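Bimanual spoon task keeps failing for our student club, bowl or gripper problem?

Posted in Classroom and Club Robotics by Vasanthi Wijesinghe, 7 Apr 2024

Hello everyone, and thank you in advance for reading all of this, because I know I go on a bit. I help out with an after-school robotics club (high school, mostly juniors, a couple of very keen freshmen) and our project this semester is a two-arm table task the students named Jorero. The idea is simple to say out loud: one arm takes a spoon from a holder, dips it in a bowl of water, and puts it back in the holder. The other arm is supposed to steady the bowl. We record the students driving the arms by hand and then train on the recordings.

We have 322 recordings so far. The dipping part comes out lovely, and the kids cheer every time. Putting the spoon back is where it all goes wrong. The arm comes over the holder, lowers, hits the rim and just sort of leans there until whoever is on the stop button gives up. On our last test day we got 18 good returns, and we had been at it the whole afternoon with hardly a break, so you can imagine the mood on the way home.

The students have split into camps. One camp says the holder is too dark and the cameras can't make it out on the black cloth. The other camp says the spoon turns in the fingers while it's being carried, so by the time it gets back it's at a different angle than the arm expects. I have a third worry of my own. The steadying arm hardly does anything in most of our recordings, and I wonder if it's teaching the model to be lazy. We have our regional showcase in August and I'd love to give them a direction before school lets out. Has anyone run something similar with a class? I'm happy to hear you'd throw it all out and start over, as long as you say it kindly!

Haris Malik

Oh, I have been exactly where you are, and I feel for your students. We ran a very similar thing at Wollby, the summer program I teach in, with chopsticks instead of a spoon (I do not recommend chopsticks).

I'd start with your dark holder, only because it's the cheapest thing to try. Put a ring of light-colored tape around the rim, record a fresh batch, and see if the arm lines up better. If you're on a black cloth with a black holder and black grippers, you are asking a lot of a small camera. You could also swap the cloth for a gray or tan one, but then your old recordings won't match the new ones and somebody will have to decide whether to keep them. We kept ours and I regretted it for weeks.

Camp number two may well be right too, though. A round handle in flat fingers will roll if the spoon touches anything on the way out, and the side of a bowl is a very easy thing to touch. We glued thin rubber to the inside of the fingers. It looked terrible and the students were proud of it. Try one change at a time, and have them write down which change went with which batch. Ours didn't, the first year, and we ended up with a folder called "good ones maybe."

As for the lazy arm, I would give it a real job or park it. Pick one place for it to wait and have every driver start and finish there. If it wanders a little differently in each recording, the model has to learn all that wandering, and it has better things to learn.

One more thing and then I'll stop. Watch the students drive. When we sat down with ours we saw that every one of them came in over the holder from a different side, and two of them always paused halfway to look up at the screen. All of that goes into the recordings. We agreed on a single approach, straight down from above, and practiced it for a whole session before we saved anything. It was a dull session and I brought donuts.

Reto Wyss

rubber on the fingers, yes. also check your wrist camera hasn't slipped, ours did and everything was off by a little

Liesl Camenzind

Hi Vasanthi! What a nice project, and please tell your students that the return is the hard half for everybody. Our college club, Pawlak, has a spoon and bowl setup as well, and we went through two holders before settling on a square one. A square opening gives the spoon a corner to settle into, and it doesn't roll when it gets bumped.

My main suggestion is to look at what each camera sees at the moment things go wrong, one camera at a time. We used to watch only the overhead view, where everything seems perfectly clear, and then wonder why the arm was behaving like it had its eyes shut. A wrist view can have almost nothing useful in it for long stretches, just wall and table edge, and if the holder only shows up at the last second then the arm has very little to go on. Fabian Leitner, who ran the club before me, had us save a few stills from every session for exactly this kind of talk, and I still do it with the new members. I'm putting a few of ours underneath so your kids can compare with their own.

Let us know how August goes, and if they want to trade notes with my students I'd be delighted to set that up.
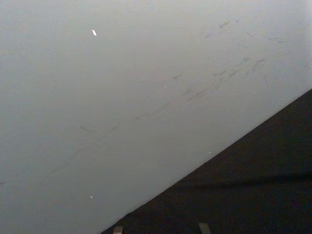
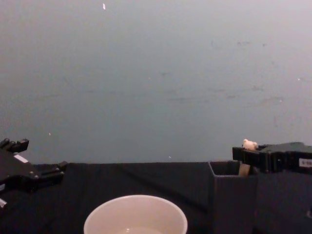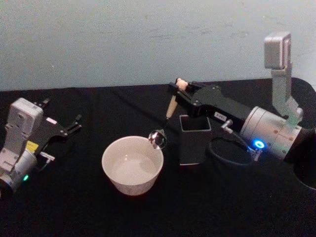

Spoon and bowl setup, Pawlak club. The first is a wrist view; the spoon is in the gripper in the last one.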